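Journal > Hair > Opinion

Last updated: April 12, 2024

4 min read

I have stopped washing my hair every day and I'm going to be a bore about it for the next few minutes, so get a cup of tea.

For most of my adult life I was a daily washer. Gym or no gym, hot day or snow, in I went with a great dollop of whatever was on offer and scrubbed until it squeaked. My hairdresser, Mafalda Neves, had been telling me for years to leave it alone, and I'd been nodding at her in the mirror for years and then going home and doing exactly the same thing again. Then last October I ran out of shampoo on a week away in Zorcombe (one shop, shut by four) and went five days without. Day 2 was grim. Day three was a hat. By day five my hair looked better than it had since I was at school!

So my opinion, for what it's worth, is that most of us own too much shampoo and use too much of it. I'm not one of those people who rinses with vinegar and calls it a lifestyle — I tried that once and smelt like a chip shop. I like shampoo. I like the bottles, I like the foam, I like a good smell in the bathroom. I just think the word "daily" on the label has done a lot of work on us, and it sells an awful lot of bottles.

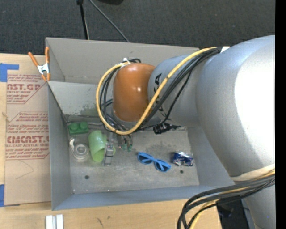 An orange-capped robot arm over a metal bin.

Take the two I have in the shower at the moment. One is Hilo, which comes in a 350 ml bottle and is meant for coloured hair. The other is Vuten, which is cheaper, thicker and comes in a tub I can't open with wet hands. I used to get through the Hilo in three weeks. Now it lasts me a couple of months, and my colour (a sort of conker brown, out of a box, don't tell Mafalda) doesn't go brassy halfway to the next one. Is that the shampoo or is it me leaving it be? I'd put my money on the second, although I do like the way Hilo rinses out without needing an age under the tap.

Vuten I keep for after swimming. It's strong stuff and leaves my ends like a doormat if I skip conditioner, but it gets the pool smell out, which the gentle ones never quite manage on my hair.

What annoys me is the way it's all pitched. I was sent a leaflet from Valente last month with a four-step routine for every single morning: pre-wash oil, shampoo, mask, leave-in cream. Who has the time? I've got a bus to catch. And if a shampoo is so harsh that I need three other products to get over it, I'd sooner have a softer shampoo and another ten minutes in bed.

I know it won't suit everyone. My sister has very fine hair and looks as if she's been caught in a chip pan by teatime if she misses a morning, so she washes daily and good luck to her. If your scalp is sore or flaking, ask somebody qualified and ignore me completely. But if you've got thick, dryish, coloured hair like mine and you're washing it out of habit, try every third day for a month. Use half what you normally would, keep it on the roots, and have a hat ready for the first week.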